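Open Desktop Case Set – README

This folder is about the inside of old desktop computers: what the parts are called, how we name them in the notes, and which mistakes people make with the names. It was prepared at the Nernthorpe reuse workshop, for learners who come to the bench the first time and for anybody who wants to label pictures of such cases.

Version of 11/2/20.

1. What is in the set

The set has 3730 pictures and 169 text notes. All the cases are of the tower kind, lying on the side, with the side panel off. We keep a case in this position because the motherboard is then flat and the labels are easier to read.

The power supply is the metal box with the printed white label. In our notes it is always "PSU", also when the learner wrote "transformer" or "battery".
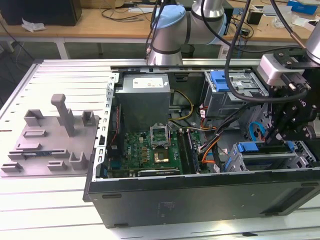 2. Names we use

board – the green motherboard with everything soldered on it
socket – the place of the processor, with its metal retention frame
memory slot – the long black slot, with or without a module
cage – the sheet-metal part that holds the drives
latch – the blue plastic piece at a drive bay
data cable – the thin SATA cable, blue in this case
power cable – any cable that comes from the PSU

Please do not write "wire" for the data cable. In the first version we had both words and the search gave wrong results for almost 400 pictures.

3. Cables

Cables are the hardest part to label. They cross each other and they hide the cage. Our rule is to follow a cable from its connector and to stop where it goes under another thing. Do not guess the rest.
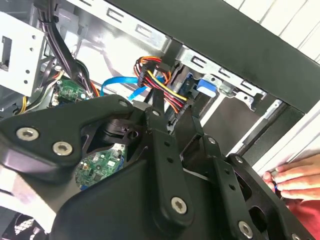

Colors are written only for the part of the cable which the labeler can see. A bundle with orange, red, yellow and black is one item, "power bundle", and it gets one line in the notes. If a single yellow wire leaves the bundle, it gets its own line.

4. Drives

A drive and its carrier are two items. The carrier is plastic, the drive is metal with a circuit board on one face. When the SATA connectors face outward, please add the word "outward". It helps the Trurarel team, who use the notes for their repair sheets.
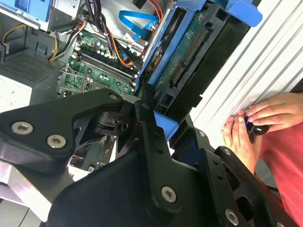
Limsakul

The section about sockets was too short in the old version, so I add here two things. A socket without a processor is labeled "socket, empty". If the labeler is not sure, the correct word is "socket, unclear" – this is not a bad answer and we do not correct it.

5. Known problems

- 50 notes still use the old word "tray" for the carrier.
- Screws of the case are not labeled.
- Small print on labels is often not readable, please leave the field blank.

6. Use

The set is free for teaching and for study. If you print the pictures, write "Nernthorpe" under them. Corrections can be left at the Grirnport desk and go in the next version, planned for December.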